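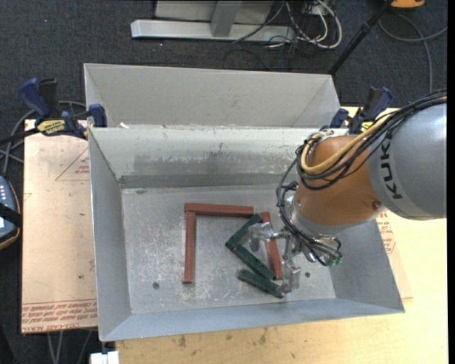 Chapter 6
Small Parts in Open Bins

6.1 Scope of the chapter

Chapter 5 dealt with parts that arrive in a known order: stacked, nested, or held in trays with a pocket for each piece. Most small parts are not stored that way. They are tipped into a bin and lie where they stop. This chapter covers the open rectangular bin and its contents, with emphasis on long, narrow blocks of uniform size. Round and irregular parts are treated in Chapter 7.

A block of this shape has a few stable resting positions on a flat floor. It can lie on either of its two wide faces or on one of its two narrow edges. Standing on end is possible but rare, and a slight knock to the bin will usually bring the block down. The direction in which the long axis points is not limited in the same way. It may take any angle to the bin walls, and two blocks of the same color are no more likely to be parallel than two blocks of different colors.

6.2 Terms used

Floor: the flat inner base of the bin.
Wall clearance: the shortest distance from a block to the nearest wall.
Contact pair: two blocks that touch at any point.
Corner: a contact pair whose long axes meet at a right angle.
Fill: the share of the floor hidden by parts, given as a percentage.
Free block: a block that can be lifted straight up without moving another.

Fill is measured from directly overhead. A bin at 100 percent fill has no visible floor, although it may hold only a single layer. Fill therefore says nothing about depth, and the two must be recorded separately.

6.3 The bin

Sheet metal bins are common where parts are heavy or have sharp edges. The floor wears quickly. Scratches and scuffs build up as parts are dropped in and dragged out, and after a time the surface shows pale marks on a dull ground. The wear has little effect on how blocks slide, but it does affect how well they can be seen. Dark parts on worn gray metal remain easy to pick out. Bare metal parts do not, and a liner should be considered for them.

The bins used in the worked problems follow the Stanlow pattern, with an inside width of 300 mm and a wall height of 80 mm. Readers using the deeper Jendthorpe pattern should apply the correction in Section 6.8 before comparing results.

6.4 Sorting by color

Where two kinds of block share a bin, color is the simplest means of telling them apart. Red and green are often paired in practice sets, but the choice is a poor one for workers with limited color vision — a difference in lightness should be provided as well. The Mak and Tolik sets, used in Problems 6.1 through 6.9, contain 53 blocks each and differ only in finish.

Before any block is removed, the free blocks should be identified. In a single layer with low fill, nearly all blocks are free. As fill rises, contact pairs become more frequent, and blocks begin to rest on one another instead of on the floor. Section 6.5 gives a method for recording these contacts on a grid sheet.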